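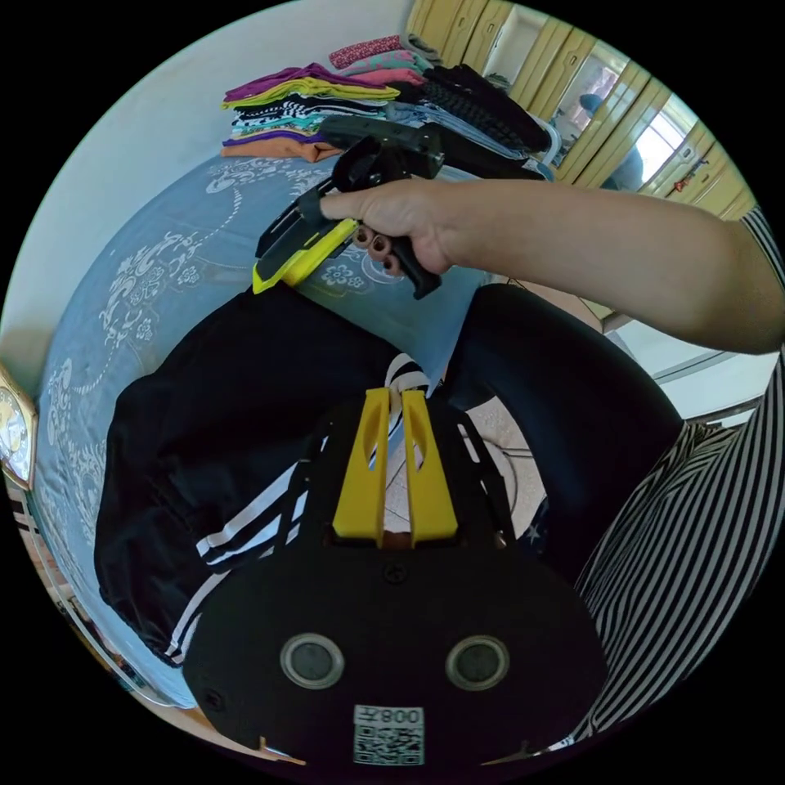
Sondthorpe Gets Its Waiting Room Back, Minus the Old Seats

The waiting room at the MacBrayne Street bus station reopened in April with new seating, new lights and a new sign asking passengers not to move the seating, which is bolted to the floor.

The room had been closed for 13 months. The original notice on the door promised a return "after a short period of improvement," and it stayed up through two winters until the tape gave out. Passengers spent that time in the covered walkway beside Bay 2, a spot well known locally for the way it gathers wind from the river and hands it out again at ankle height.

The city transit office says the new room seats 18. The old one officially seated more than that, although the official number included the bench under the leaking skylight and a row of chairs facing directly into the restroom door. Regular riders had long ago stopped thinking of either as furniture.

Most of the talk so far has been about the seats themselves. They are a model called the Sevance, chosen from a catalog after a trial last summer in which two samples were set up in the lobby of City Hall. People were invited to sit down and fill out a card. The transit office received 3108 cards, a remarkable turnout for a city where the last school bond question drew fewer people to the polls. A summary posted at the station says the Sevance was described most often as "fine." The losing chair was described most often as "the other one."

A fair number of cards did not mention chairs. The summary groups these under "Additional Topics" and lists the route 6 timetable, the price of parking near the library, the pigeons, and whether the lobby piano could be tuned. The transit office has said it will pass along the comments about the piano. It did not say to whom.

The Sevance has a slight backward tilt and a raised front edge. According to the fact sheet, this "encourages a relaxed upright posture." In practice it encourages anything in your lap to slide toward you, which is good news for people with laptops and bad news for people with soup. It also has armrests on both sides of every seat. The transit office calls them a comfort feature. Riders who used to stretch out between the late bus and the early one have another name for them, and a few of them offered it at the public comment session with some energy.

On that question the city has moved a little. Four of the armrests near the east windows will be taken off before summer, leaving two places where a parent can sit beside a small child without a steel bar in between. The work was described in the meeting packet as a "pilot." Removing an armrest takes one wrench, and the packet allows six weeks.

Then there is the heating. Under the old arrangement, a single radiator by the ticket window ran from October until somebody complained, and the room had a tropical end and an arctic end. People picked a side and stuck with it for years. The renovation put warm air vents along the base of the walls, so the temperature is now the same everywhere. Several riders have complained about this. A note left in the suggestion box and later read into the record asked for the hot end back, and said the writer would be willing to sign something.

The ticket window itself is gone. In its place is a Zendar machine, which sells single fares, day passes and monthly passes, and takes cards, coins and bills in what the fact sheet calls "good condition." The machine has its own view of what good condition means. On a recent afternoon a line formed behind a man who was smoothing a five-dollar bill against the wall, first one way and then the other. He got his ticket on the fourth try and was given a small round of applause.

The screen goes to sleep after 18 seconds if it is not touched, and then returns to the first page and asks for a language. This has turned buying a monthly pass into a sort of timed event. The station has put up a laminated card with the steps printed in large type, and people have taken to reading the whole card first, out loud, before anyone touches anything.

The clock is another sore point. The old one hung over the main doors and ran four minutes fast, and everybody knew it ran four minutes fast, so it was in its way the most reliable clock in Sondthorpe. The new one is set by satellite and is correct. In the first week after reopening, station staff logged a jump in missed departures, nearly all of them by people who looked up, took off four minutes out of habit, and finished their coffee.

Coffee, at least, has improved. The vending corner was rebuilt with a proper counter and a sink, and the city plans to rent it to a vendor by fall. For now it holds a table, a kettle and an honor box, put there as a stopgap by the bakery across the street. The box is emptied every evening. The bakery reports that it is usually a little over what it should be, apart from one evening when it contained a button and a token for a car wash that closed years ago.

The full bill for the project has not been published. The transit office says the final figure is waiting on the flooring contractor, who is waiting on the transit office. One line that has been released is $1000 for signs, and it is easy to see where it went. There are signs for the exits, signs for the bays, a sign for the restroom, a sign on the restroom asking people to use the other restroom, and the one about the seats. There is also a sign reading "Waiting Room" on the inside of the waiting room, where it can be enjoyed only by those already in it.

Bay letters are next. The station has always numbered its bays, but the new signs use letters, and the printed schedules still use numbers. Until the schedules are reprinted, drivers have been calling out both. Route 6 leaves from Bay C, also known as Bay 3. Route 11 leaves from Bay A on weekday mornings and from Bay E at all other times, a rule that predates the renovation and that even the drivers prefer not to discuss.

Station hours are unchanged. The waiting room opens at 5:30 a.m. and closes at 11 p.m., with the last bus due out at 11:10. Riders have pointed out the gap at every meeting on the project. The transit office says it is aware of it and recommends the covered walkway.

Comment cards for the reopened room are available beside the Zendar machine and can be dropped in the box by the east doors through the end of next month. Pens are on a chain. The piano remains at City Hall, where it may be played during business hours.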